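Kha Phan laughs when I bring up the June stoppage, then puts her coffee down. "We'd had 130 clean handovers," she tells me. "I was so smug!"

Her crew at Sodidau teaches a pair of arms to sort drink cans, and on run 131 both of them went for the same one. The left closed first. The right kept coming - it hadn't got the message that the can was taken - and the two grippers locked together until a wrist motor tripped.

"The sound was awful," she says. "Helge hit the stop before I'd even stood up."

Helge Nordin found the fault two days later, a dropped signal between the controllers. 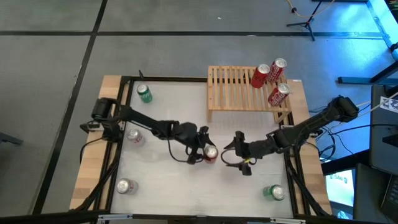 So now each arm has to hear back from the other before it moves in, and if it hears nothing, it waits. I asked if that slows things down. "Oh, heaps," Kha says. "We lost 10 cans an hour and I don't care one bit."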